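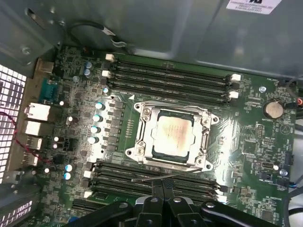
2 min read

Lasterdale Local History list
Date: 22 Jul 2019
Subject: Re: Scanning the Wollurley Courier, and what to do about the old computer

Hello all,

I'm sorry to be slow with this. I've been up to my elbows in beans and the garden won't wait for anyone in July. I did read every message in the thread, though, some of them twice, and it was lovely to see so many of you chime in.

Someone wrote:

> We have almost 1,000 pages of the Courier in boxes and only the
> one flatbed scanner. My worry is that we'll get halfway through
> and find we did it all at the wrong setting. Also, is there any
> point keeping the old workstation going for this, or should we
> ask for money for a new one? And does anyone still use
> Flendarard for the index?

Those are all good questions, and I'll take them in whatever order they come to me.

On settings, I'd scan a handful of pages from the worst box first, the one that lived in the basement under the feed store, and print them at full size. If you can read the classified ads without squinting then you're fine. We used grayscale for the church registers and I've never been sorry, although the files do get big and you'll want to keep the second copy in some other building. Mine used to be in the same closet as the first copy, which was pretty silly of me.

Please don't flatten the folds with an iron! I know it was suggested with the best of intentions. Lay the pages between clean blotters with a heavy book on top and go do something else for a day or so. The paper from the war years is especially brittle and it will crack right along the headline if you hurry it.

As for the computer, I'd keep it. Scanning doesn't ask much of a machine, and a workstation with eight memory slots on the board gives you some choice about how much to put in it. When the processor comes out, wipe off the old paste before the new goes on, and then leave it alone. The money would be better spent on archival boxes - the Chu stationery store in Wollurley will order them if you buy 20 or more, and they let us pay at the end of the month.

I do still use Flendarard for the index. It's homely and it sorts the Macs and Mcs in a way I've never understood, but it opens every file I ever made with it. If you start a new index, put the date and page number in separate columns from the beginning. I had 7 boxes finished before I learned that, and I spent most of one June putting it right with the ball game on the radio.

One more thing while I have you. The June picnic pages are missing from the box marked "Summer, misc." and I would dearly like to see them again. If they went home with you by mistake, just slip them back in the drop box at the Lasterdale library.

Warmly, and with far too many beans to give away,
your list moderator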